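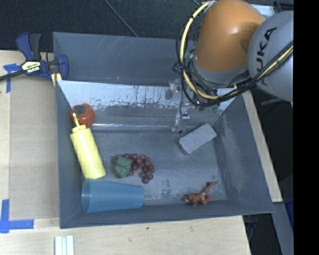

Last updated: Tuesday, 4:50 pm

Ticket: gray bin, inner coating coming off
Opened by Liv Brekke, Tuesday

Problem: The pale coating on the inside of the big gray bin is wearing away along its lower edge. It used to stop in a clean line. Now the line is ragged and speckled, with dark streaks running up through it, and bits of it end up on whatever is in the bin. Found flakes on the grapes. Nobody was going to eat the grapes, but still.

9:10 - Teodor Öberg asks if it might be dust. Wiped it with a damp cloth. It is not dust.

9:40 - Wiped it harder, at Teodor's suggestion. There is now slightly less coating.

10:25 - Bendik Eide says the bin came from Flokard and should be good for 50 washes. The wash sheet on the door says 18. The wash sheet also says somebody called "Alex" washed it in a month when we had no Alex, so take that as you like.

11:15 - Checked the outside. Faint diagonal scratches on the far panel, nothing flaking. Left alone.

1:30 - Suspects, from the regular contents: the gray block has corners and gets dropped in from a height. The squeeze bottle, cup and figurine are harmless. The tomato has been cleared of all charges.

2:05 - Ingegerd Torvik admits to using the scouring pad "maybe 2 times." Pad has been moved to the sink, where it can ruin the sink.

3:20 - Taped a test patch over the worst stretch and tipped everything back in. Tape held for around 6 minutes.

4:50 - Wrote to Flokard for a replacement. Until it comes: soft cloth only, lower the block in by hand, rinse the fruit and the cup after use. Bendik wants to repaint it himself over the weekend. Request noted and declined.

Status: open, waiting on supplier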